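제4장 냉장고 앞까지 가는 길

작업실 문을 열고 들어오신 여러분, 다시 반갑습니다. 앞 장까지 따라오느라 손끝이 제법 거칠어졌을 텐데요(저도 첫해 겨울에는 손가락에 반창고가 떨어질 날이 없었답니다), 이번 장에서는 드라이버를 잠시 내려놓고 의자에 앉아서 하는 일부터 시작해 봅시다. 우리가 공동 작업실 '페드포트'에서 조립하고 있는 양팔 로봇 스카르카를 가상 부엌에 먼저 세워 보는 일입니다.

왜 하필 부엌이냐고 묻는 분이 많습니다. 작업실 동료 이스마엘 바티스타 씨와 저는 처음에 책상 위에서 나무토막이나 옮기게 할 생각이었어요. 그런데 차를 끓이다가 문득 냉장고 손잡이를 보니, 길고 세로로 뻗은 데다 몸을 조금만 잘못 세워도 팔꿈치가 조리대에 걸리겠더군요. 연습 문제로 이만한 것이 없겠다 싶어서 그날 저녁부터 벽과 바닥, 냉장고와 조리대를 하나씩 만들어 넣기 시작했습니다. 벽지는 취향껏 고르면 됩니다. 저희는 붉은 벽과 물방울무늬 벽으로 했는데, 아직도 이 선택을 두고 말이 많습니다.

가상 부엌의 냉장고 앞, 로봇의 머리 쪽에서 내려다본 모습 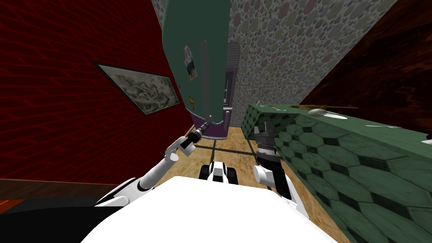
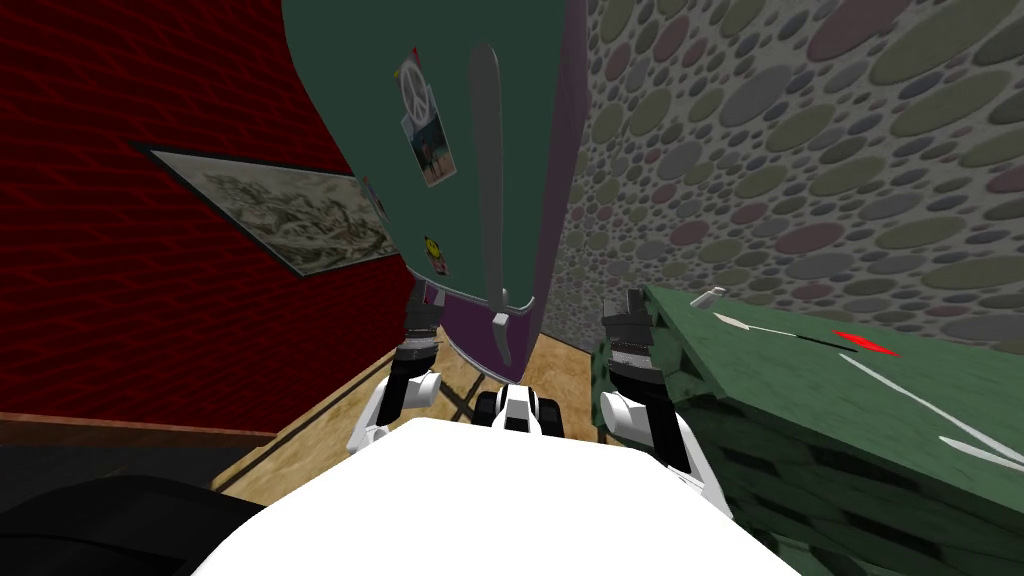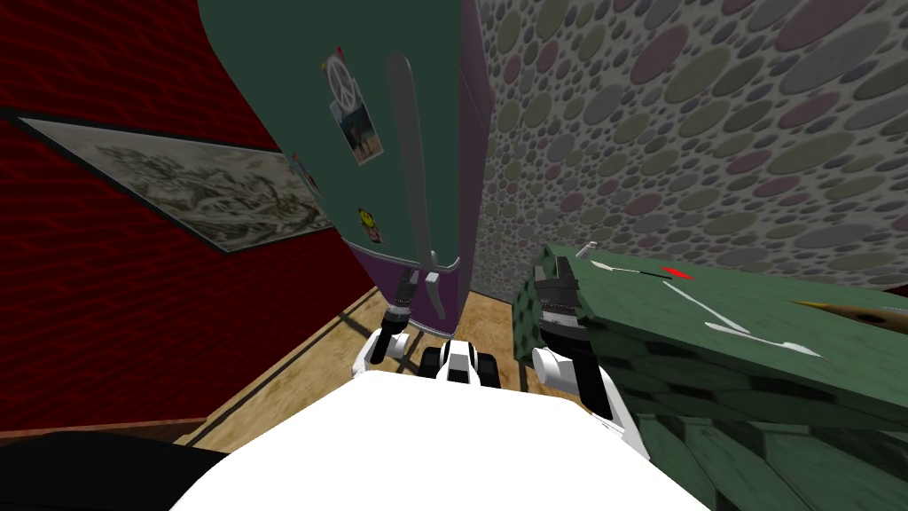

이 장에서 여러분이 익힐 내용은 크게 보면 자리 잡기입니다. 팔을 어떻게 뻗을까를 고민하기 전에 몸통을 어디에 세울지 정해야 하는데, 막상 해 보면 다들 팔부터 움직이고 싶어 하지요. 저도 그랬습니다. 관절 각도를 저녁 내내 고치다가 바퀴를 30센티미터 뒤로 물렸더니 문제가 싹 사라진 날도 있었어요. 그러니 4.1절에서는 팔을 접어 둔 채로 몸통만 움직이고, 4.2절에 가서 왼팔과 오른팔을 차례로 펴 보겠습니다.

준비물은 많지 않습니다. 3장에서 저장해 둔 로봇 모형 파일과 공책 한 권, 그리고 시뮬레이터 '플레르키렐'이 설치된 컴퓨터면 됩니다. 새로 설치하는 분은 첫 실행에 약 13분이 걸리니 그동안 차라도 한 잔 드세요. 실행이 끝나면 기준 시점을 로봇 머리에 맞춥니다. 바깥에서 비스듬히 바라보는 시점이 훨씬 보기 편하지만, 나중에 실물에 달 카메라도 머리에 있으니 이 낯선 각도에 일찍 정을 붙이는 편이 좋습니다. 가까운 몸통이 화면 아래쪽을 차지하고 키 큰 가구는 기울어져 보일 텐데, 며칠 지나면 눈이 알아서 익숙해집니다.

공책에는 몸통의 위치와 두 집게의 높이, 그리고 집게가 가구에 닿았는지를 매번 적어 주세요. 잘 안 된 시도도 꼭 적어야 합니다. 저희 공책은 지난 10월에 시작해서 벌써 58쪽까지 찼고, 그중에는 커피 자국 때문에 읽을 수 없는 쪽도 있습니다.

그럼 4.1절로 넘어가서, 팔을 접은 스카르카를 부엌 한가운데에 세워 봅시다.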